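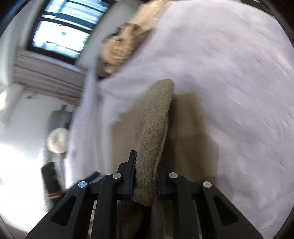
Handout 4: Showing, Not Telling
Itidov Course in Practical Robotics
Revised 22/08/2026

Search this site Search Clear

Read this before the lab. Last January's group read it after the lab, and their towels are still in the training set.

1. Two ways to show a robot a task

Teleoperation. You sit at a controller and drive the arm. The robot's own joints do the moving, so whatever you record is something the robot can physically do. It will also be slow, and you will learn how much of your dignity depends on being able to feel what you are holding. The Altard arm in the lab is set up for this.

Hand-held gripper. You leave the arm out of it and carry the fingers around yourself, with a camera mounted on the tool. You can work on a bed, in a kitchen or on a flight of stairs without moving anything heavier than a lunch. The catch is that your wrist bends in ways the Altard's does not, and the recording won't complain about it. The arm will complain later, when it tries to copy you.

We use the hand-held gripper for all of the cloth work.

2. Why cloth

A mug has a pose. You can write down where it is and which way it faces and go home early. A towel folded lengthwise into a strip has a pose, a mood and several thousand loops of fabric, and pinching it changes its shape. The curl you get along the edges where the fingers press is exactly the sort of thing we would hate to model by hand, so we collect demonstrations and let the policy sort it out.

Towel on sheet is a decent starting problem. Both are soft, but the towel is thick and darker than the sheet, which gives the vision side a fair chance. Note the shadow to the right of the towel. It is brown, it is next to something brown, and a young policy will cheerfully try to pick it up. Vary the light between sets so the shadow doesn't become part of the lesson.

The same goes for the window. Strong sun can turn a stretch of floor nearly white, and any detail down there is lost. For the bed tasks we don't care. For anything picked up off the floor, draw the blinds.

3. Doing a demonstration

- Start with the fingers open and the towel in view. Hold still for 2 seconds.
- Approach at the speed you'd use near a sleeping cat.
- Close on the fold, one finger to each side. Squeeze until it holds and then stop squeezing.
- Lift, place, open, back away.
- If you fumble, keep recording and recover. Fumbles with a recovery are useful. Fumbles followed by swearing are useful too, but please mute the audio.

Tilting the tool is allowed. A room leaning over to one side doesn't bother the training code, though it may bother you on playback.

4. How much is enough

The Nambiar set has 1580 demonstrations and folds well on beds and badly on sofas. Draw your own conclusions about sofas. Each pair owes 8 clean runs per towel position, labeled in Jimby before you leave. Jimby does not autosave. We have asked.

5. For discussion

Take one of your runs and find the moment the grasp was decided. Most people point to the fingers closing. Try looking earlier, during the approach, and bring the timestamp to class.

Itidov Course in Practical Robotics | Contact the course office | Back to top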